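# The Loudest Quiet Town in the County

Birnorbridge has 600 registered voters and, on a good night, 229 of them will turn up to argue about public records. I drove out in June 2025 expecting a sleepy meeting and got home after midnight with a notebook full of scribbles and a sore writing hand. What a town!

The fight is over meeting minutes. For years the town council posted them whenever it got around to it, sometimes months late, sometimes with whole votes boiled down to "discussed, passed." Then Hala Khoury, a retired court reporter, asked for the full record on the Gastier road contract and was told she could have it for a fee. She paid, read every page, and started a newsletter.
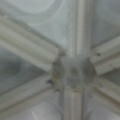 The newsletter is wonderful. It's two sheets, stapled, and it prints what each council member said before each vote, in order, with no commentary at all. Khoury figures her neighbors can do their own grumbling. They do - at the feed store, at the gas pumps, and above all at the microphone.

What they want now is an ordinance with three parts:

- Draft minutes posted within 28 days of every meeting, with each member's vote listed by name.
- No fee for any record a resident asks to read in person.
- A public reason, in writing, every time the council goes into closed session.
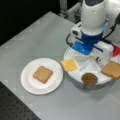
## A Vote in November

Councilman Qaisi, who signed the Gastier contract, is against the third part and told the room so for a solid ten minutes. He says lawsuits and land deals need some privacy. He got heckled, he got a little applause too, and he stayed to the end taking questions.

I love that. You can watch national politics all year and never see an official answer the same woman four times in a row, politely, while she shakes her head.
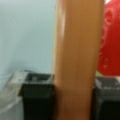 The council can pass the ordinance itself or send it to the ballot in November. Sternent, the next town up the river, passed a weaker version last year, and a few of its residents came down to listen and take notes. One of them asked Khoury for a spare copy of the newsletter. She had a whole box in her car.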